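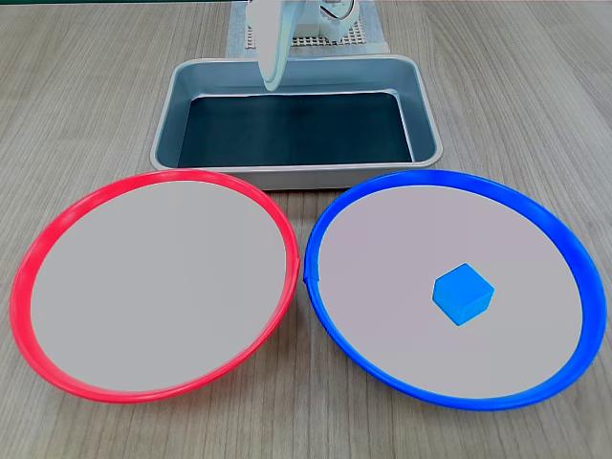

Installing a Custom Map Pack

These steps cover adding a downloaded map pack to Drevton on a desktop computer. If you are installing on a dedicated server, read this section first and then go to Server Rotation, because the folder layout is the same but the load order is not.

Before you start

Close the game completely. The launcher can stay open, but it must not be in the middle of an update. You need 156 MB of free disk space for the base pack, plus whatever the optional textures take up. The pack works with version 7 of the game and later. On older versions the maps will show in the menu but will not load.

Caution: Back up your Saves folder before you continue. Installing a pack does not touch single-player saves, but removing one can, and there is no way to get them back from inside the game.

Installing the files

1. Download the pack from the Lonon page. Take the file marked Full. The file marked Patch is only for people who already have the previous release.

2. Unzip it to your desktop. You should have two folders, Maps and Shared, and one text file called readme.

3. Open your game folder and find the folder called Custom. If it is missing, start the game once, wait for the main menu, and quit. The folder is made on first launch.

4. Copy Maps and Shared into Custom. When you are asked whether to merge the folders, choose Yes. Do not choose Replace. Replacing Shared will delete the files that other packs depend on, and those packs will then load with missing walls and pink floors.

5. Start the launcher and open the Content tab. The pack is listed as Lenz Collection. Check the box next to it and click Apply.

6. Start the game and choose Play, then Custom Maps. Load the map called Lenz Yard first. It is the smallest one and loads quickly on most machines, so it makes a good test.

Note: The first load of each map takes longer than the ones after it. The game is building its lighting file. Let it finish, even if the progress bar stops for a while. If you quit partway through, delete the unfinished lighting file from Custom/Cache before you try again.

Setting the load order

If you use more than one pack, the order in the Content tab matters. Packs lower in the list overwrite packs higher up whenever both contain a file with the same name.

1. Put the Nilto script library at the top. Nearly every pack made in the last few releases calls it — including this one.

2. Put map packs in the middle, in any order you like.
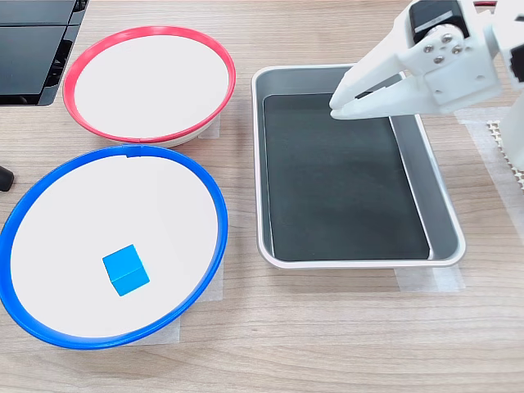
3. Put texture and sound replacements at the bottom. If a replacement sits above a map pack, you will hear and see the map's own files and the replacement will seem to do nothing.

4. Click Apply again. The order is not saved until you do, and the launcher gives no warning when you close it with unsaved changes.

Playing with others

Everyone in the match needs the same release of the pack. The release number is on the first line of the readme. A player with a different release will be dropped at the loading screen with the message "Map mismatch." Optional textures do not have to match.

The host picks the map. Up to 3 custom maps can be queued at once, and the queue starts over after the last one.

If something goes wrong

The pack is not listed in the Content tab. The folders are probably one level too deep. Look for Custom/Full/Maps and move Maps and Shared up so they sit directly in Custom.

The map loads but doors and lifts do not work. The Nilto library is missing or out of order. See step 1 under Setting the load order.

The game closes while loading. Clear Custom/Cache and try again with the optional textures turned off. If that works, turn them back on one set at a time.

Bug reports go to Tsegereda Ejigu through the pack's forum thread. Include the map name, the release number, and the log file from the Custom folder. Please copy the log before restarting the game — it is overwritten at every launch.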